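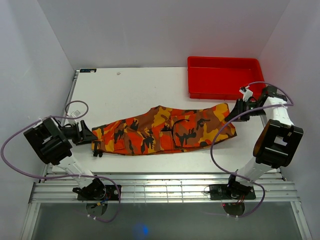
April 27, 2022

Blaze camo garment, sample 20, from the Vandach box. Notes on folding and on the trim, for the handbook and for Vasilică, who has the next batch.

Logged it as "vest or jacket" for now. The Vandach sheet lists both under the same style name and the box label only says outerwear, blaze pattern, size M. I'll fix the entry when the corrected sheet comes. Colors for the card: bright orange, red-orange, mustard, brown, black. The sheet calls this "autumn orange", which is no use to anyone trying to find it on the shelf, so I wrote the colors out.

Weight on the small scale, 788 g with trim. No tag weight to compare with.

Folding

First try was the standard method from the handbook: front down, sides to the middle, bottom third up, top third over. It doesn't suit this one. The pocket layers end up on top of each other and the pile won't sit flat. It opened again on its own as soon as I took my hands off it. Tried it twice more with the same result.

Second method was lengthwise. Fold once along the length, smooth from the middle outward, then leave it long and don't try to make a square of it. Better. You get a strip that is narrow at one end and wide at the other, and the wide end keeps a pointed flap of fabric that wants to stand away from the rest. I tucked the point under and it came back out. Pinned it and it stayed, but we don't pin finished goods, so that is not an answer.

Lying lengthwise with the pockets up you have the patch pocket near the middle and the flap pocket next to it, on the side toward the wide end. This is the way I'd like it stored. Both pockets can be checked without unfolding anything, and the check is what takes the time.

The pattern makes the pockets hard to find. The patch pocket gets lost among the blotches, so you find it by the outline or by hand. The flap pocket is easier on account of the dark seam. For the checklist I'd put "run a flat hand over the whole front" ahead of anything done by eye. I missed a pocket on sample 17 that way and Ottilie Hämmerli found a folded receipt in it a week later.

Trim

Thin black strap or cord across the front, over the flap pocket. It curls and won't lie straight. I don't know yet if it is meant to be a drawcord or a closure strap. The sheet has a line for each and neither is ticked. It gets in the way of the fold if it goes inside, it leaves a ridge you can feel through the fabric. Left outside it does no harm, but it will catch on the next piece in the stack.

Small black buckle or toggle at the narrow end, hanging over the edge of the fabric. Same question as before, which of the two to call it. I've put "small black fastener" on the card. The Minon catalog has a page of these and I'll match it from there when I have the catalog back from the front office.

For stacking, the fastener should end up on the outside and at the narrow end, same side every time. On the last batch we had them going both ways and two pieces hooked together in the bin. One came out with a pulled thread. Small thing, but it went down as a second.

Marks and wear

Nothing to note on the front. Haven't done the lining.

Shelf

The Sarunska shelving is 300 mm deep in the narrow bays. Lengthwise fold is too long for it front to back, so these have to go in sideways or move to the bottom bay. Sideways takes the room of two squares. With the few we have that is fine. If Vandach sends the full order in September it won't be, and we'd need one more fold across the middle, between the two pockets if there is enough plain fabric there. I haven't tried that yet. Should be tried on a spare and left overnight before anyone decides, the crease might show on the lighter mustard areas.

Talked to Vasilică Cozma over lunch. He would rather hang the whole lot and be done with it. The rail is full until the winter coats go out, and the hangers we have are the thin wire ones. He is going to ask about wide ones. He also thinks the strap should be tied off with paper tape before folding. I don't like tape on this fabric but have no evidence against it, so he'll test a strip on the inside hem of sample 19 and leave it for a few days.

Card as it stands

Entry 77
Vest or jacket, blaze camo, M
Orange, red-orange, mustard, brown, black
Patch pocket near middle, flap pocket beside it, dark seam
Thin black strap or cord over front
Small black fastener at narrow end
788 g
Fold: lengthwise, pockets up, fastener out

To do

– ask Vandach which style name is right, and about the strap
– get the Minon catalog back
– cross fold on a spare piece, overnight
– tape test (Vasilică)
– lining check, both pockets inside and out
– change the handbook page so the square fold is marked for shirts and light knits only

The handbook page still has the old Hämmerli drawing with the sleeves crossed at the back. Ottilie says she has a newer version in her blue folder and will bring it over. Until then the typed steps are the ones to follow and the drawing should be ignored from step 4 on.

Sample 21 is in the same box, still bagged. Same fabric going by the label, size L.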